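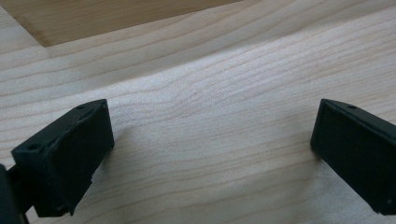

## The table, mostly done

I finally got the table to a point where I can leave it alone. It came from my uncle's place in Cavdale, and for two years it sat in the garage with paint cans on it. In November I cleared it off and started sanding.

I like the pale wood. Moataz Nasr told me to stain it darker to match the chairs, and I bought a can of walnut stain on his advice. I tried it on the underside and didn't care for it. The can is on the shelf if anybody wants it.

What I did instead was sand it again with a finer paper, wipe it down with a damp rag, let it sit overnight, and put on a clear matte oil. Two coats. The second one went on much faster than the first. I used old T-shirts and laid them flat outside to dry before throwing them out.

The legs still need work. One has a wobble that I fixed with a longer screw, and then it came back. Teodoro Arroyo has a clamp I can borrow, so I'll glue it after the holidays.

For now the rule in the house is coasters, and no hot pans straight from the stove. We ate on it last night, soup and bread. I need to buy felt pads for the chairs before they scratch up the floor.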